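Praltoris: entertainment press quote attribution set

README, release 3

Overview

Praltoris is a text collection of short entertainment news items in which a performer is quoted or paraphrased on the subject of a film's publicity: posters, trailers, press tours, premiere clothing, release dates. Each item is paired with a record of who said what, and where the wording first appeared. The set was built to support work on quote attribution and on the drift that happens when one outlet rewrites another.

The collection is maintained by Blažena Oravec and Villads Kragh. Source matching was done with Minja, a string alignment tool kept in a separate repository.

Contents

items/ holds one plain text file per news item, with the headline on the first line.
claims/ holds one tab-separated file per item, one row per attributed statement.
chains/ links items that repeat the same statement, ordered by time of posting.
notes/ holds annotator remarks, unedited.

Items come from 34 outlets. Gossip columns, trade papers and fan sites are all present, and the outlet type is recorded in the header of each claims file. Reader comments under the original items were removed before annotation.

Claim fields

speaker: the person to whom the statement is attributed.
reporter: the person relaying it. Empty when the speaker talked to the outlet directly. A co-star describing another actor's mood goes here, and the other actor goes under speaker.
form: direct, indirect or mixed. Mixed covers single quoted words inside a paraphrase.
topic: poster, trailer, tour, wardrobe, date or other.
tone: taken from the outlet's own verb or adjective, copied as written. No sentiment score is supplied.
origin: the earliest item in the chain that contains the wording, or "unknown".

Annotation

Every item was read by 2 annotators working apart. Where they disagreed on speaker or reporter, a third reading settled the value, and the earlier values were kept in notes/. Disagreement on tone was not settled. Both values are stored, separated by a slash.

Headlines were annotated separately from body text. This matters for poster stories in particular: the headline often states as fact something that the body gives as a joke from a talk show. A claim found only in the headline has the flag h_only set to 1.

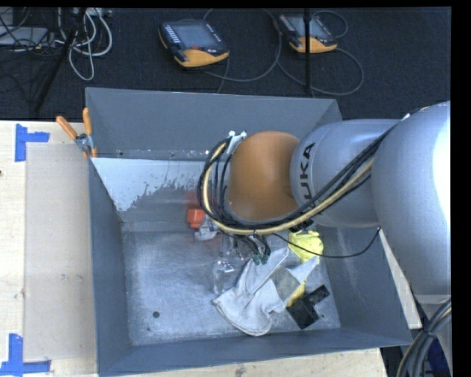 Roswitha Frerichs objects that the h_only flag is too blunt, and that a headline which shortens a real quote should not carry the same mark as one which makes a new claim. Release 3 leaves the flag as it was. A second column, h_cut, is present in the claims files and marks shortened quotes, but it has been filled only for the poster and trailer topics. Treat an empty value as missing. It does not mean zero.

Changes since release 2

Chains that crossed languages were split. Translated quotes now carry their own origin value.
The topic "photo shoot" was merged into poster.
Duplicate items differing only in byline were dropped. The file dropped.tsv lists them.
Character encoding is UTF-8 throughout. Release 2 had mixed encodings in items/.

Known problems

Origin values are weak for television interviews. The transcript is rarely available, so the first written report is used, even when several outlets clearly watched the same broadcast.

Time of posting is the time shown on the page. Some fan sites reset it when a story is edited, which puts about 4 chains in an order that cannot be right. They have not been corrected.

Unnamed insiders are all entered as "source". Two different insiders in one item become source_a and source_b, with no link across items.

Loading

The files need no special reader. Do not treat quotation marks in the claims files as field delimiters, as many rows contain only one half of a pair. Evix users should set the quote option to none before import, or rows will be joined without warning.

Use

The set is meant for research on text. It says nothing reliable about what any performer felt or said, only about what was printed. Please do not build profiles of individual people from it.

Contact

Corrections to claims files go to Villads Kragh with the item number in the subject line. Requests for removal of an item go to Blažena Oravec. The next release is planned for June.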